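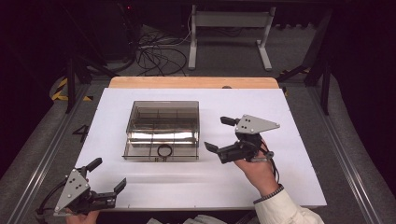 手持夹爪采的示范数据，采到多少条算够？透明盒子是不是根本不该拿来当第一个任务？

提问 发表于 24/06/2025
标签：模仿学习 数据采集 手持夹爪 透明物体

先说情况。我们组做双臂桌面操作，任务很简单：两只夹爪从两侧靠近一个半透明的灰色塑料盒，夹住，抬起来，挪到白板另一侧放下。没有用遥操作，是人两手各拿一只夹爪直接做，头上戴相机，每只夹爪带一根线。采完以后训练策略，再放到真正的双臂上跑。

目前有效数据287条。成功率我不好意思写得太细，反正远远谈不上能用。失败的样子倒是很统一：左臂到位了，右臂停在盒子旁边空夹一下，然后两只一起往上抬，盒子留在原地。偶尔右臂会把盒子推歪，推歪之后策略就像没见过这个世界一样，来回抖。

组里现在的意见是“再采”。供应商Bozkurt那边的技术支持也是这么回的，说数据量上去自然就好了。我对这种说法越来越怀疑。从105条加到287条，我看不出曲线有什么变化，而采数据的人手腕已经开始疼了。

想问的有这么几件事：

一，这种任务到底有没有一个大概的数量，超过了就该停下来怀疑别的东西？

二，盒子是透明的，侧面反光很厉害，里面还有隔板的线。深度基本是烂的，我们只用彩色图。换成不透明的盒子先跑通再换回来，有没有意义，还是纯属自欺欺人？

三，示范者的手和袖子一直在画面里，部署时当然没有。有人说遮掉，有人说不用管，网上两种说法都很自信，都没给对比。

四，失败的示范要不要留？我们现在全删了。

不要推荐我换更大的模型。换过，贵了，没好。

回答一　　132 人觉得有用

先别采了。

你描述的失败（一只到位，另一只空夹，然后一起抬）看着很像两路信号没对齐。手持设备加头戴相机，最容易出问题的地方就是时间戳，偏偏大家最后才去查。我在Standelwood那套台子上吃过一模一样的亏，右手夹爪的开合比画面晚了一截，人眼看回放完全看不出来，训练出来的策略就永远差那么一下。

检查办法很土：对着相机快速开合夹爪，连做十几下，把指尖在画面里的间距和记录的开合值画在一张图上。左右手分别做。两条线错开了，之前那些数据先不要扔，偏移量固定的话可以补回来；要是每次开机偏移都不一样，那就只能认了，重采。

再说你的几个问题。

数量。我不信任何人给的数字，包括供应商的。你自己手里就有答案：拿三分之一、三分之二、全部各训一次，用同样的初始摆放测，看有没有往上走。平的，就说明瓶颈不在数量。你说105条到287条没变化，如果测试的摆放是固定的，这个结论基本可以信；如果每次都是随手一放，那什么也说明不了。很多人说的“加数据有用”或者“加数据没用”，都是在随手一放的基础上说的。

透明盒子。换不透明的先跑，值得，半天的事。它能告诉你问题在感知还是在动作。不透明的也一样空夹，那就跟反光没关系，别再跟灯光较劲了。注意换的盒子尺寸和重量要接近，不然你又多了一个变量。

手和袖子。我倾向于遮，可是我也拿不出漂亮的对比。我们遮了以后好了一点，同一周还改了别的东西，所以这句话你听听就行。有一点比较确定：如果采集的人总穿同一件衣服，模型很容易拿袖口的位置当捷径，比盯着夹爪省事得多。至少换几个人、换几件衣服采。

失败的示范，碰歪了但是后来自己纠正过来的，要留，而且要有意多采。你的策略推歪盒子就发抖，是因为它的数据里盒子从来没有歪过。彻底没夹住、人又放弃了的那种，删。

回答二　　41 人觉得有用

楼上关于时间对齐的部分同意，关于“先别采”的部分不太同意。

287条对双臂任务就是少，这一点供应商没说错，虽然他们说这话多半是因为懒得看你的日志。我在Arnden项目里做类似的抬箱子，条数翻了几倍才稳下来。当然，我们的摆放范围比较大，不一定能套到你这里。

我想补充的是动作本身。人拿着夹爪的时候，手腕是会偷懒的。你会不自觉地用手指碰到盒子的那一下来判断到位没有，这个信息画面里没有，记录里也没有。人靠手感夹住了，模型只能靠看，然后就在旁边空夹。解决办法是采的时候放慢，靠近盒子以后停一小下再合，让“还没到”和“到了”在画面里分得开。停顿也别太长，太长了模型会学会停着不动，这个我也见过。

还有一个容易忽略的：头戴相机。人会低头，会凑过去看，真机的相机装在哪儿就是哪儿。你去翻一翻数据，夹的那一刻头离桌面多近，跟部署时的相机差多少。差得多的话，夹爪上再加一路腕部相机可能比加几百条数据管用。我说的是可能，没有在你的台子上试过。

关于遮手，我们没遮，也没出事。所以别把它排在最前面。

回答三　　2 人觉得有用

用Wukbridge的自动筛选试试，上传以后会给每条打分，低分的去掉再训，我们用了感觉不错。透明物体可以喷一层哑光的粉。

回答三下的评论

“感觉不错”是多少？筛选前后用同一批摆放测过吗？

没专门测，主要是训练损失降了。

把难的样本删了，训练损失肯定降。提问的人就是因为损失很好看、真机不行才来问的。

喷粉我同意可以当诊断用，但是跟换不透明盒子是一回事，还更脏。

提问者补充

按回答一的办法查了开合曲线。左手基本重合，右手确实晚，而且连测几次晚的量差不多，应该能补。供应商说这个延迟“在正常范围内”，我问正常范围是多少，还没有回。

数据补偿之后重训了一版，空夹少了，没有消失。剩下的那些，盒子大多摆得靠近白板边上，我怀疑就是回答二说的视角问题，翻了录像，夹靠边的盒子时人确实会把头探过去。

不透明的盒子也跑了，比透明的好，但没有好到能把责任全推给反光的程度。组里有人看了这个结果，结论是“那还是再采一点”。我暂时没同意，打算先把测试摆放用胶带标死，三分之一、三分之二、全部各训一版再说。图出来了贴在下面。

纠正动作的示范已经在采了，比想象中难，故意推歪再救回来，做着做着就很像表演，每次歪的方向都一样。有谁有比较自然的办法，请直接说做法，不用贴论文链接。

补充下的评论

让另一个人来推，推完手拿开再开始录，操作的人推之前别看。这样歪的方向至少不由同一双手决定。

右手那根线换一根也测一下，我们有一次延迟就是接口的问题，换了口就没了。换完记得重新标，别拿旧的偏移去补新数据。

标记摆放的胶带别用颜色太显眼的，测完撕掉再采。我们忘了撕，后来模型认的是胶带。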